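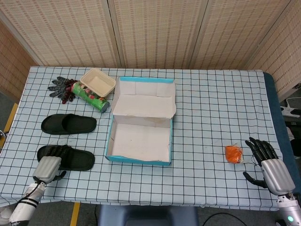
Wornbridge Manipulation Trials
Interim progress report, second period
Submitted 15/01/2021

Summary

Work in this period went into the hand comparison. We ran the Clunano five-finger hands and the Skondemon two-jaw grippers on the same pair of arms, with the same tabletop tasks and the same head camera. A total of 733 attempts were logged. The comparison is complete for the pick-and-place tasks and partly complete for the packing tasks. Spending is within the approved budget, apart from the cable item noted below.

Setup

Both sets of hands were fitted to the arms using the Borkowska wrist adapter. Changing from one set to the other takes 20 minutes, including the calibration routine. In the first period the same change took most of a morning, so this is a real gain and lets us test both types on one day.

The table is covered with a grid cloth. We use the printed squares to put objects back in their starting places between attempts. A folding screen stands behind the table to keep the background the same for the camera. Before the screen was in place, people walking past the bench caused tracking errors that we could not separate from hand errors. Attempts recorded without it have been left out of the total.

Tasks

Objects are ordinary household goods bought locally: footwear, gloves, snack cans, paper food containers, small wrapped items and cardboard boxes with attached lids. The four task groups are single pick, pick and place, two-handed packing into a shoebox, and lid closing.

Results so far

On rigid objects there is little to choose between the two. The snack can lying on its side was picked up in 94 percent of attempts with the Clunano hands, and the Skondemon grippers were close behind. The grippers were faster at this, as there is less finger motion to plan.

Sandals separated them more clearly. The five-finger hands can curl over the strap and hold the shoe from above. The grippers need to take the sole from the side, and when two sandals lie close together there is often no room for the jaw. Operators got around this by pushing one sandal away first, which we count as a completed pick but log separately.

Gloves and other soft items were poor with both. The Clunano fingertips tend to slide over knit fabric, and the grippers pick up a fold of the cloth along with the glove. Thin plastic wrapping gave mixed results and we do not have enough attempts to report a figure.

Lid closing has been tried only with the Clunano hands. The usual failure is that the lid goes down crooked and one side flap stays outside the box.

Problems

The cables along the forearms were the main cause of lost time. At full wrist rotation the original straps let the cable ride up and pull on the connector. We replaced the connectors on both arms and moved the straps closer to the wrist. The parts were not in the budget and have been charged to the contingency line.

The left Clunano thumb developed play at its base joint during the sandal runs. The supplier has sent a replacement, which will be fitted before packing resumes. Left-hand results from the last two sessions are marked in the log and should be read with care.

Next period

Finish two-handed packing with both hand types. Run lid closing with the Skondemon grippers. Try one softer fingertip material on the glove task. Repeat the can and sandal tasks with a second operator to see how much of the difference comes from the person driving.

The full attempt log and the cost table will follow with the final comparison in March. We are not asking for a change to the schedule or the total award. We would like approval to move the remaining camera money to spare fingers and thumb joints, as the present camera is doing the job and the hands wear faster than we planned for.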